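November, late, kettle on

Up at 6 again for no reason. Lay there listening to the gutter drip and then gave up and made tea, so you're getting a long one today, diary, because it's quiet and I've got the good pen.

Elin Rosser rang last night while I was draining the pasta. She wanted to know if I'd finished sorting the travel bits for the trip and I said yes, which was a lie, I hadn't so much as opened the cupboard. She's got hers done already, of course. Zip bags, labels, the lot. She said the bus company only lets us have one small bag each under the seat and the rest goes in the hold, and the hold doesn't get opened until we stop for the night. So whatever you need for your teeth and your face had better be in the small one! I wrote TEETH on the back of my hand and went and ate my pasta.

I did the cupboard after lunch. What a job. I don't know how two people who wash as little as Rhodri and I do have ended up with so many bottles. There was a shampoo called Altaretti that I must have bought for the colour of the lid (a lovely sort of plum) and a hand cream from Clastia that had gone to oil on the top and cement underneath. Out. Sunscreen with a use-by date I had to hold up to the window to read. Out. A grey flannel I've been looking for since we painted the hallway, stiff as a biscuit, and I put it in the wash because I am sentimental about that flannel.

Rhodri wandered through in his socks and asked if we were moving house. Then he took the one decent nail file and wandered off again.

The toothpaste was the thing I got stuck on. I like a proper tube, one you can squeeze from the bottom and roll up as you go, and I can't stand those little travel ones that run out by the third morning and cost nearly the same. Aurora Magalhães says to just buy it there, but I've been caught by that before, standing in a servo in the dark reading the backs of things with a headache. So it was the big tube or nothing, and I decided the big tube could earn its place and something else could stay home. White table, good light, everything else put away. I do my best deciding at a bare table.

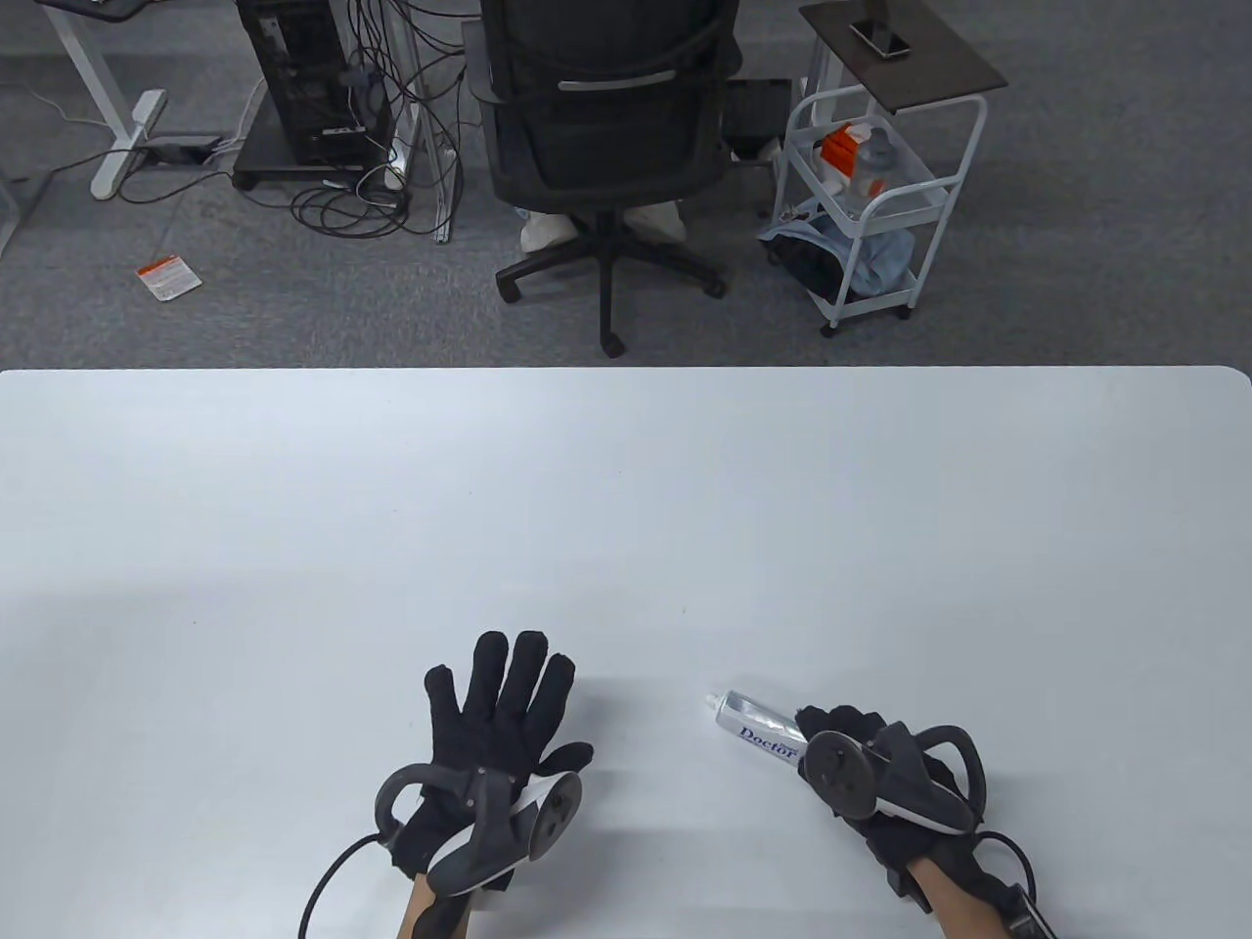
The toothpaste, getting its moment on the big white table.

I do love that slanting blue "Doctor" on the tube. It looks like it should come with a certificate. Mum was the same about packets, she'd keep a tin for the lettering and never mind what was in it, and I've still got her tea one on the windowsill with the rubber bands in.

Anyway, the tube won. What stayed home was the second hairbrush, and I've already regretted it and put it back and taken it out again. It's sitting on the bathroom sill until I make up my mind. The toothbrush is going in with its cap on (found the cap! behind the cotton buds!) and I've got a new bar of soap in the old Vaughan tin, which shuts properly if you lean on it.

Then there was the question of the bag itself. I weighed it on the kitchen scales, which was silly, because nobody is going to weigh it at the bus, and it came up as 1279 grams with everything in and the zip done up. I was so pleased with that I sent the number to Elin. She sent back a thumbs up and then, a minute later, "is that with the hairbrush". She knows me far too well.

Carys Howells came by at four to drop off the neck pillow she's lending me. It smells of her dog, but it's a nice dog. We had a cup of tea and the end of the date loaf and she told me all about Ffion Kemeys and the business with the fence, which I won't put down here because Ffion might outlive me and read it. The short version is that the fence is staying where it is. Carys also says to take barley sugars for the winding bit past the lake, and to sit on the left.

Still to do: ring the chemist about my tablets, find the other walking sock, pay the $48 for the second night (Elin has been very patient), ask Rhodri to put the bins out while I'm gone and then ask him again. I should water the fern too. It's got eleven new fronds and I'd hate to come home to a haystack.

It's started raining properly now and the tea's gone cold. I can hear Rhodri up and looking for something in the bathroom cupboard, opening and shutting the doors. Probably the toothpaste. I'd better go and tell him it's packed.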